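Friday, February 8, 2019

Too hot to sleep past five, so I got up and did the watering before the sun came over the shed. 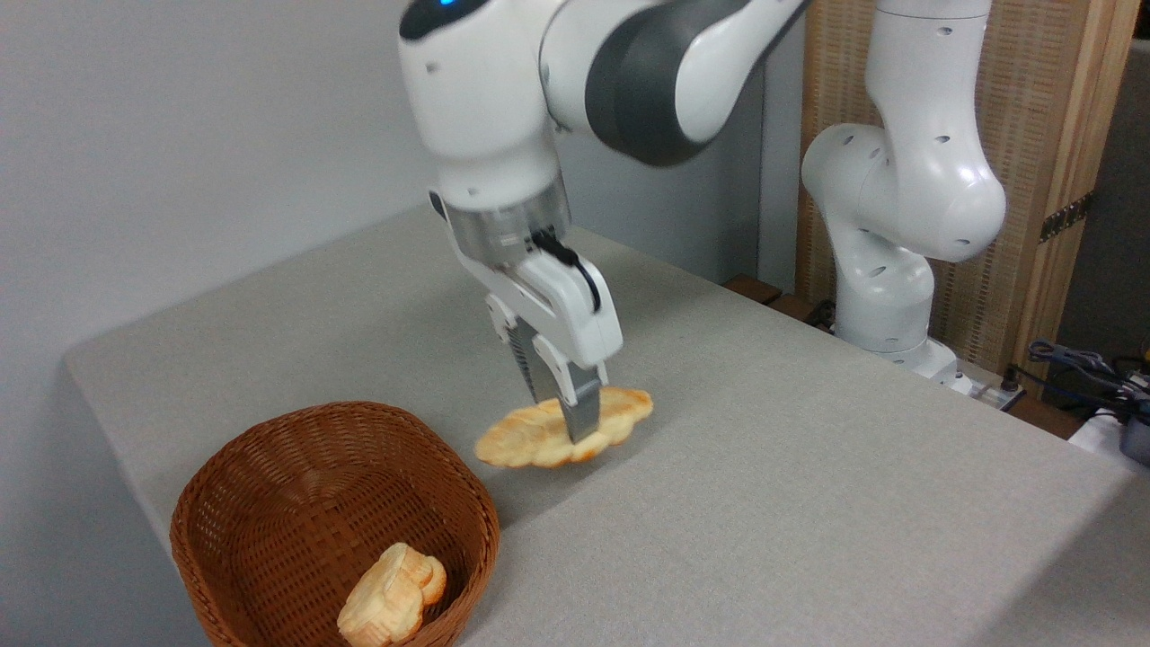
A piece of flatbread, golden with toasted edges.

The tank is lower than I'd like. Evaristo came by at seven with the dipstick and reckons we have 3000 litres left, which will do us if we stop washing the ute and keep the garden to the tomatoes and the lemon tree. I said the beans could go. They were finished anyway, all string.

Drove into Varkirstead after breakfast to pay the rego and pick up the pump seal. The seal hadn't come. It was meant to be on Wednesday's truck and now it's on next week's. Paid the rego, $319, and bought chook feed and a bag of flour. The road past Gorora is still down to one lane and I sat there for ages behind a hay truck with the windows open, listening to the cricket.

Liliana rang at lunch. She has the job at Prata and starts in April, so she'll be moving out of the flat before then and wants to leave some furniture with us. I told her the back room is free if she doesn't mind mice. She wants the bond back first, and the agent is being slow about it. She sounded tired but pleased. I made flatbread while we talked and burnt the second one.

Slept for an hour in the afternoon with the fan on. Woke up with a headache and took two tablets. The brown hen is off the lay again and sitting in the corner of the run looking cranky. Put her in the shade with some water.

Evaristo wants $200 for the old trailer. I offered him the mower and he's thinking about it.

Cool change was forecast for six and got here just before nine. Opened every door in the house. Need to ring the pump people on Monday and find the other hose fitting, which I think is in the blue tub under the bench.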